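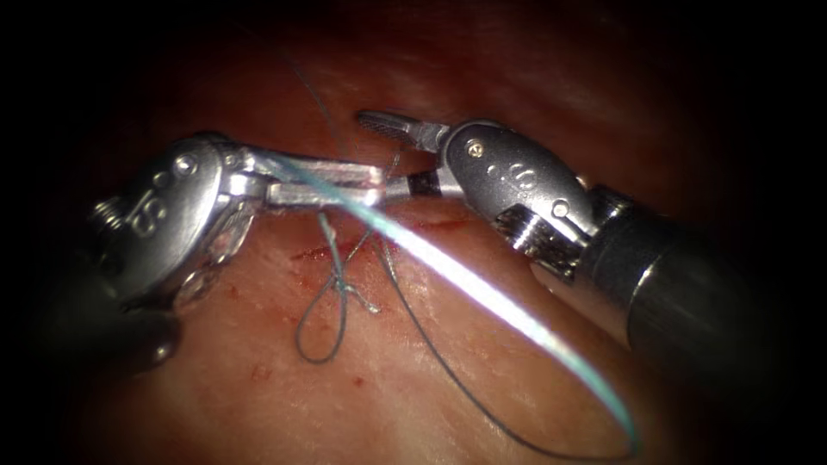
The fault came up again in February, a little after 3 in the afternoon, and this time I had the logs running. The left arm stopped for a moment while I was pulling a throw tight, then caught up all at once. The console showed no error. If my hands had been moving faster, the thread would have gone straight through the tissue.

I had been blaming myself for this. When you tear a stitch on the practice bench, you assume you pulled too hard. Getachew Birhane had torn two the same way and assumed the same thing, and neither of us had said so.

Our setup is a pair of arms driven by a controller from Mavbridge, with a motion filter we wrote ourselves and call Dorkia. The filter takes out hand tremor. It also keeps a buffer, and when the buffer filled it held the arm still for 60 milliseconds and then sent everything it had saved. At rest you can't see it. With thread under tension between two instruments, you can.

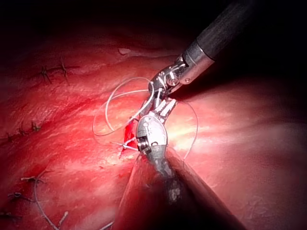 Knot tying with both instruments. Earlier stitches are to the left.

Anjani Kwok and I went through more than 2,000 lines of log the next morning. The holds came in bunches, always after a long stretch of small movements – tying, mostly. Driving the needle hardly ever set it off. That explains why our acceptance test passed. The test was 20 needle passes and no knots.

What bothers me more is the missing alarm. The controller has a fault for a late command, but the filter kept sending the last position on time, so the controller saw nothing late. It was being told to stay put, and it did.

We changed three things. The buffer is shorter, old commands are dropped, and any hold now freezes both arms and sounds a tone until the operator clears it. I find the tone annoying. It stays.
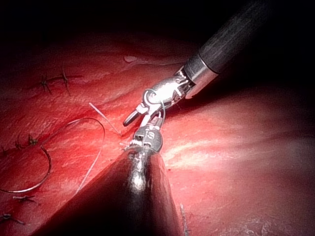 Hamdia Kassa wrote: Does the freeze keep grip force on the jaws? We had a stop that let them open, and a needle dropped.

Grip is held, yes. Position is held too, and that may be wrong if the thread is already tight. I don't have an answer for that yet. The knot test goes into the acceptance list either way.

3 comments
Share this post
Search this blog
Get new posts by email. Subscribe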